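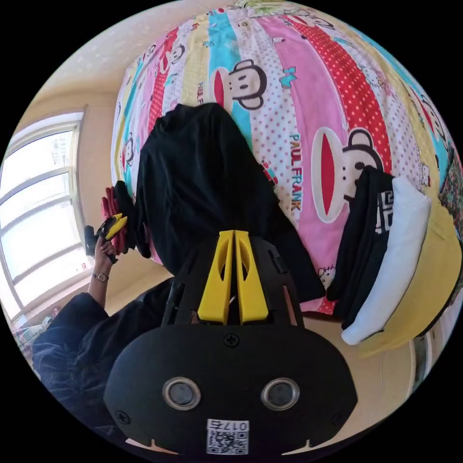 Archana Rajput wrote to me that I was being unfair to the big books, and that if a person is only ever going to read one thing on American government it had better be the federal Constitution and not, in her words, "whatever they cooked up in the statehouse." She has a point, and I've been chewing on it since Wednesday. But I still think she's wrong, and I'd like to have another go at saying why.

My complaint last time was with the history table at Sengar Books. I love that table. I have spent far too much money at that table. There's always a new hardcover on the summer of 1787, and usually one on Reconstruction, and I'll happily read either one (I did read the last Reconstruction one, all of it, even the notes). What I can never find is a readable book on the state constitutions. There are 50 of those things! Every one of us lives under one, and I'd bet most people couldn't tell you the year theirs was written. I couldn't until January.

And they're good reading, is the thing. Massachusetts still runs on the one from 1780, mostly John Adams's work, older than the federal one and a lot windier. Vermont put a ban on adult slavery into its 1777 constitution, before it was even a state, and then historians had to go and find out how well that was enforced, and the answer is a sad and interesting mess. Louisiana has been through so many that you start to feel for the printers. The rewriting is where you see people argue about what they want, out loud, with delegates sent from actual towns.

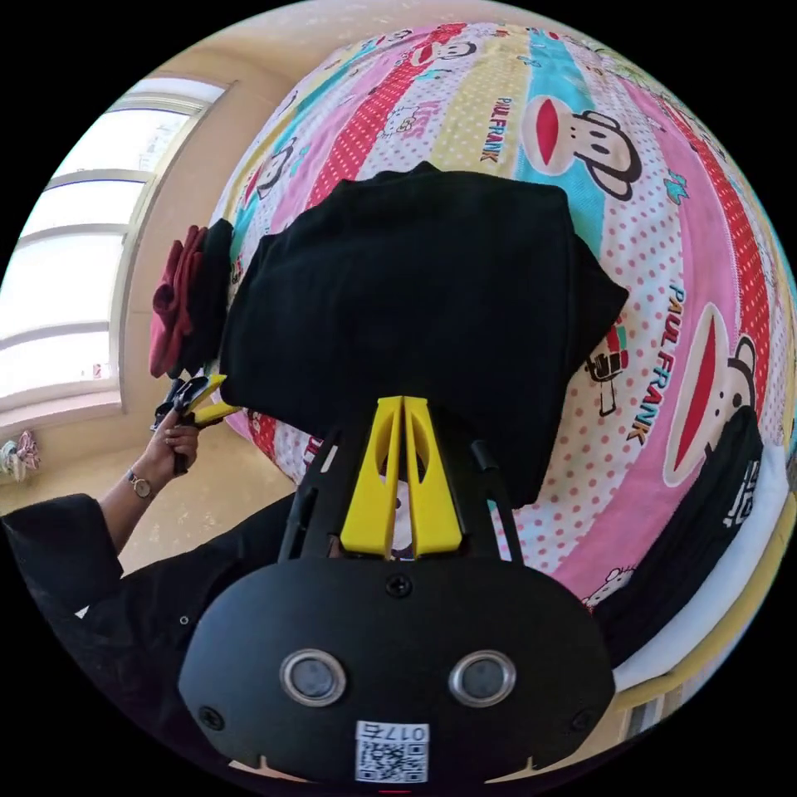 The conventions after the Civil War are what got me hooked. We all learn the 14th Amendment, or at least we learn that there was one. But in 1867 and 1868 there were conventions all over the South, with Black delegates sitting in them, many of them born into slavery, and they wrote public schools into state law in places that had hardly any. South Carolina's met in Charleston, and you can read the proceedings. I read a chunk of them at the kitchen table and let my dinner go cold. They fight over debts, over land, over whether you ought to have to pay a poll tax to vote. It's all there, and it's livelier than most of the books written on top of it.

Then you read what came next, Mississippi in 1890, Alabama in 1901, and it's the same kind of document being used to take it all back. That story hits a lot harder when you have the two texts side by side. I think a federal-only history makes it sound like rights came down from Washington and then sort of evaporated. They were taken away in convention halls, by a vote, with minutes kept.

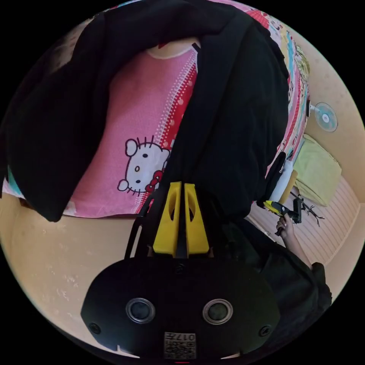

Now, Archana's other argument was that state constitutions are boring because they're stuffed with junk. Okay, yes. Some are enormous. You'll be reading along through a stirring bit on liberty and suddenly you're in the middle of a paragraph on sewer bonds for one county. I'm not going to defend the sewer bonds as literature. But I do like knowing why they're in there - somebody didn't trust the legislature, and usually they'd had a reason not to.

Our reading group in Endenach tried this last winter. We did 4 meetings on our own state's convention debates, and I was braced for people to drop out. Cornel Căpraru, who'd voted for a Lincoln biography, showed up to the second one with his printout covered in green ink and wanted to talk for half an hour on how judges get picked. We ran over and got shushed by the branch library, and I had to move my car.
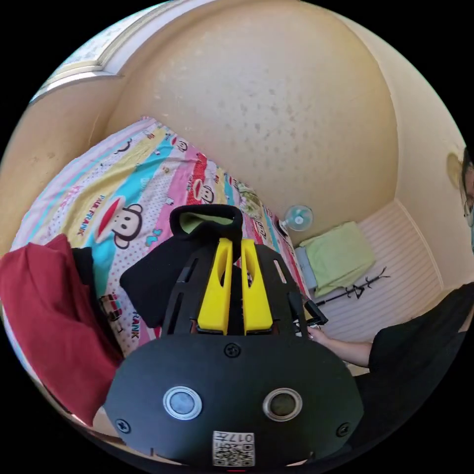
So what do I want? I want a publisher to take a chance on it. One state, one convention, 300 pages, a decent map, and a cast list at the front so I can keep the delegates straight. I don't need it to explain modern America to me. I'd even put up with one of those subtitles that goes on for three lines. Give it to a writer who can be funny, because the delegates often were, and who'll quote them at length and trust us to follow along.

I'd also want the full text of the constitution in the back. Publishers love to skip that, and then you're flipping between the book and your phone all evening.

Until that shows up, the old debates are mostly scanned and free, and a good reference librarian can get you started in 5 minutes. Pick your own state first. Archana, I'm mailing you mine, with the sewer bonds paper-clipped shut.

We use cookies to remember your settings and to see which pages get read. By continuing to browse you agree to our cookie policy. Accept | Manage preferences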